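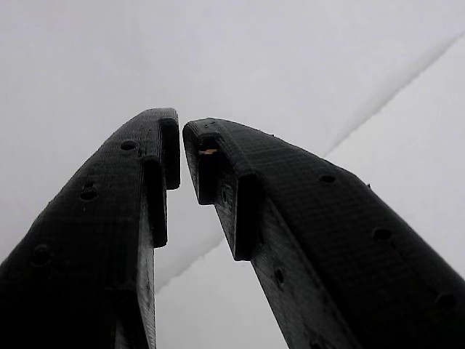

R. Lightfoot

Figure 2. Pale white-grey surface, seen close to. A small light-brown speck shows against black.

4.2 Surface colour and the noticing of small debris

The second part of the study considered whether the colour of a work surface affects how readily householders notice crumbs, grit and similar matter before they begin to wipe. Earlier work in the Wadimell project had dealt mainly with stains and spills, and small dry debris was recorded only when a participant chose to mention it. For the present section it was made a separate heading in the cleaning diary.

Diaries were returned by 81 households, giving 207 entries in which loose debris was recorded. Each entry stated the colour of the surface, the time of day, the lighting in use and what had been found. Participants were asked to use their own words for colour, and these were later grouped as pale, mid or dark. The pale group covers white, cream and the lighter greys (Figure 2). Surfaces with a strong pattern were placed in a fourth group and are treated in Section 4.4.

Brown and tan matter, most often breadcrumbs, was reported on both pale and dark surfaces. The wording of the entries differed. On dark surfaces participants tended to write of single specks, and several gave the exact place in which a speck had lain. On pale surfaces the entries more often spoke of an area as needing a wipe. Salt, flour and sugar were seldom reported on pale surfaces, although the same households recorded using them at the table and beside the cooker.

Lighting was a further consideration. Entries made in the evening under a ceiling light mentioned fewer small items than those made in the morning. Participants with a lamp at worktop height did not follow this pattern, and their entries are marked separately in the tables. The Grillix lamp supplied to part of the group was set 600 mm from the surface in all cases.

These results should be read with some care. The diaries record what was noticed, and no independent check was made of what was present. Households in the Hunlow area were also asked to keep their diaries in March, when kitchens were lit for a larger part of the day than in the later months of the study. The effect of surface texture is taken up in the next section.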